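The Long Brown Table
Clearing up after a late breakfast, and why I've stopped dreading it

I bought the table for its size and regretted it for a year. It came from Abou Zeid, the secondhand place near the bus depot, it cost me 400 dollars, and every single thing my household owned seemed to migrate onto it by nine in the morning. Mail, lemons, the toaster, somebody's homework. I'd eat my toast standing up at the sink like a horse!

Then in May I spent a Thursday with Cecilia Laryea, who sets up kitchens for people moving into their first apartments, and she asked me a question I found a little rude: when did you last see the top of it?

So I tried her way. You start in the middle and push everything outward until there's a patch of plain brown the size of a big tray. No sorting, no washing, no deciding. Just the patch. It took me less time than boiling an egg and I felt ridiculously pleased with myself. 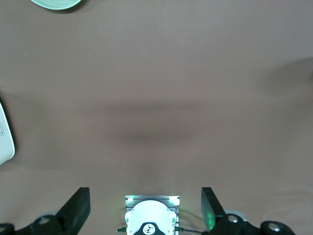
A stretch of plain brown tabletop, with the clutter kept to the edges.

Once you have the patch, you work from it. Cecilia does cups first, always, because they roll. She's a big believer in plastic for everyday (mine were glass, and I'm down to two), and she likes them all one color so that nobody fights over the red one. Bowls come next, and those she lets people be silly about. Pink, mint green, whatever makes you happy at breakfast.

Her other rule is that the toaster gets a home at one end and stays there. I argued. I like mine near the window. We settled on the end nearest the outlet, and I've since admitted to her on the phone that she was right.

Cloth or bare wood is where her clients split. My neighbor Latifa Saber irons hers. I'm a cloth person now too, mostly for the quiet. A bowl set down on cloth at six in the morning doesn't wake the baby, and crumbs go out the back door in one good shake.
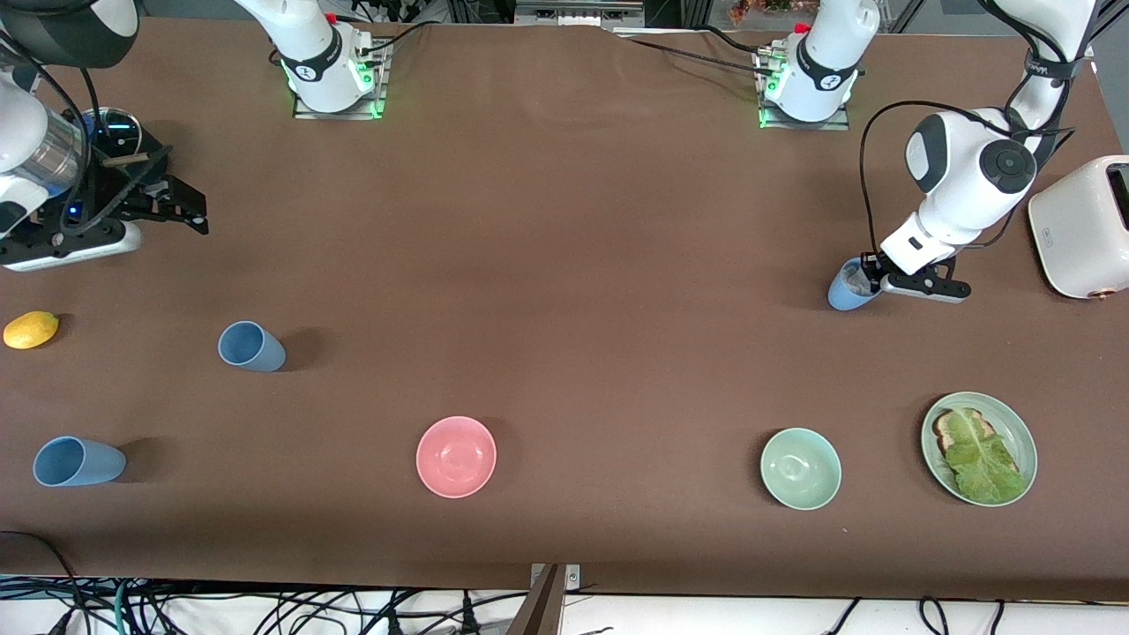

Do the cups need to be put away between meals?
Leave them out if they're going to be used again the same day, but stand them upside down on a dish towel so dust stays out. Anything that had milk in it should be washed first.

I still lose the patch most weekends. Last Sunday it was buried under seed packets and a bicycle pump, and I ate at the sink again.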